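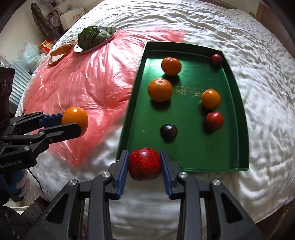
Preguntas frecuentes: pinza manual Stallier

¿Qué incluye el kit?
2 pinzas manuales, 4 juegos de almohadillas de recambio, cables de conexión y estuche de transporte. El ordenador de registro no está incluido.

¿Se pueden usar las dos pinzas a la vez?
Sí. El software de Trondholm sincroniza ambas unidades en una misma sesión. También admite el trabajo con una sola.

¿Sirve para piezas de fruta de distinto tamaño?
Sí, dentro de la apertura máxima de 96 mm. En piezas de piel fina conviene cerrar despacio y sujetar por el diámetro mayor.

¿Cada cuánto se cambian las almohadillas?
Cada 2.000 cierres, o antes si presentan cortes. Limpiar con paño húmedo, sin disolventes.

¿Hace falta una mesa específica?
No. Vale cualquier superficie estable. Para objetos que ruedan recomendamos una bandeja con reborde.

¿Puedo utilizar guantes?
Sí, siempre que sean ajustados y no invadan el mecanismo.

¿Es compatible con el soporte Bouvier?
Solo con las versiones posteriores a enero. Las anteriores requieren el adaptador Skarasholm, que se vende por separado.

¿Cómo se tramita una reparación?
Desde el área de cliente, con el número de serie de la unidad. No se admiten envíos sin autorización previa.

Última actualización: 1 de agosto de 2026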